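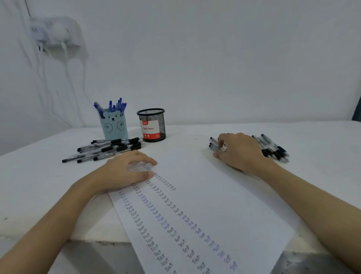

One reader wrote in after the February page to ask why anyone would test a pen by writing the word "Test" when a squiggle does the job. Fair question, and I had the same one when I walked into the Huline open day, where sorting pens was one of the jobs on show and the robots were supposed to be the main attraction.

I went to look at the arms. I came home with pen tips. Make of that what you will.

A real word beats a squiggle. It has straight strokes, curves and a couple of places where the pen leaves the paper, and a pen that skips will usually skip there. Go down the sheet in columns. If you write all over the page you'll end up on top of your own work and learn nothing about the ink.

Lay the pens down before you judge them. In a cup they all look healthy. Put them flat on the table in two piles, one on each side of the paper, and keep one pile for pens you've tried. Decide which is which before the phone rings.

Cap each pen as you finish it. I know. You know. Go look at your desk.

Blue and black get separate holders. A mesh cup is fine and so is one with a face on it. The demonstration schedule listed 74 pens for the session, and mixing the colors was apparently the quickest way to make an expensive machine look silly. My kitchen drawer has been doing this to me for years at no charge.

For a pen that won't start, scribble on the rubber sole of a shoe, then go back to paper. Give it 15 seconds. If it still sulks, throw it out, and do not return it to the drawer "for emergencies." What emergency calls for a pen that doesn't write?

As for the robots, the Hustow arm had its turn after lunch. It picked up a pen, thought it over, put it down, and picked up the same pen. I felt very close to it. The Dakell one was faster and dropped more. A sign by the door claimed 1391 successful grasps that week and was silent on the other kind.

One thing worth stealing from the robot people: they clear the table of everything that isn't part of the job before they start. I tried it at home with the bill drawer and was done in a little over 40 minutes, including the time it took to find somewhere to put the toaster.

Next month, rubber bands. Send me your worst.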